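Workshop > Notebooks > Finishing bench

Thursday, started 9.15

Second round on the oil for the Bratcombe tabletops. Mingxuan sanded the last of the ash offcuts yesterday afternoon, so the boards are all at the same grit now and I can stop blaming the surface.

Mix as before, the Skustent base with the thinner Styliani Konstantinidis left in the blue tin. Weighed out 745 g of base and 26 g of drier. The scales drifted again while I was pouring. Re-zeroed twice and it settled. Someone should look at the feet on that bench, it rocks when the extractor is on.

First coat on boards A to F. Left it 15 minutes and wiped back with cotton rag. A and B took it evenly. C went patchy near one end, same place as last time, and I think that is old glue under the surface. Put a pencil cross on the back. D, E and F fine.

Rags laid flat outside on the rail, then into the water bin. Please don't leave them scrunched up on the bench – I found one on Tuesday's boards.

11.40. Touched A with the back of my hand, still tacky. B the same. It was dry to the touch by this time in the first round, but the room was warmer. Heater on low.

Mingxuan Li rang Nesteck about the matt version. They can send a small tin but not before the end of March. Said yes to that. If it comes late we carry on with the satin and tell Bratcombe the sheen will be a bit higher than the sample they signed off.

Water test on last round's boards: drops left for an hour on each, plus cold tea on half of them. Water left no mark except on number 4, which only had one coat. Tea left a faint ring on 4 and 2. Rubbed 2 with a drop of fresh oil and the ring went. Number 4 needs sanding right back.

Colour is the other question. Bratcombe want something warmer than plain ash. The orange-brown is closest to what they described on the phone, though I'd take it down a shade.

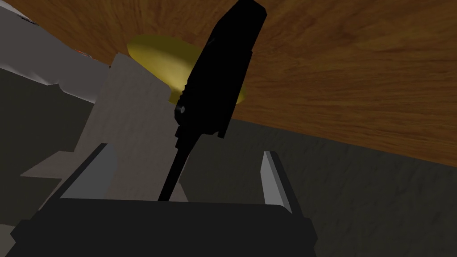
Render, warm brown top with the yellow disc. Grain streaks too strong for ash.

Asked Lu in the drawing office for an orange-brown sample with soft streaks, and one paler.

2.30. A to F all dry enough to handle. Light rub with the grey pad, dusted off, second coat on. Used less this time. C still patchy. Will cut it up for the stain tests.

To do: new rags, label the blue tin, order 100 more grey pads, find the lid for the drier.

2 comments | 0 shares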